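Plateau Pillach 303 – finition marbre gris

Plateau de table Lakico pour piètements Gresness à quatre points de fixation. Épaisseur 60 mm, chants droits, angles à rayon réduit. Masse : 92 kg. Manutention à deux personnes minimum.

Le veinage est irrégulier et varie d'un plateau à l'autre – aucun raccord de motif n'est garanti en cas de pose jointive. Nettoyage au savon neutre, sans abrasif ni solvant chloré.

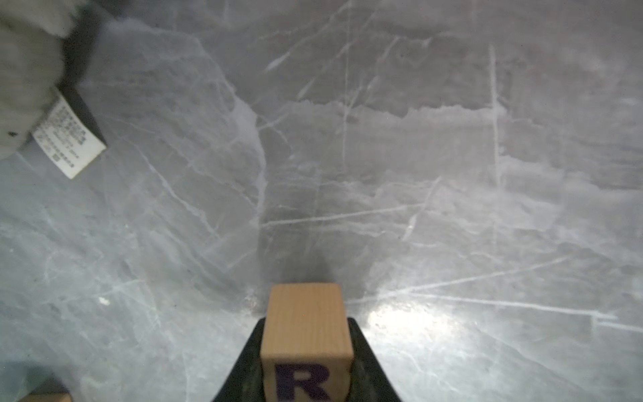 Severino Campos signale que les inserts filetés ne reçoivent pas les vis de l'ancien piètement Huttunen et qu'il a dû commander le jeu d'adaptateurs à part. Les adaptateurs figurent désormais dans la liste des accessoires, réf. 1766.

Livraison sur palette, protections d'angle comprises. Visserie non fournie. Les plateaux percés sur demande ne sont ni repris ni échangés.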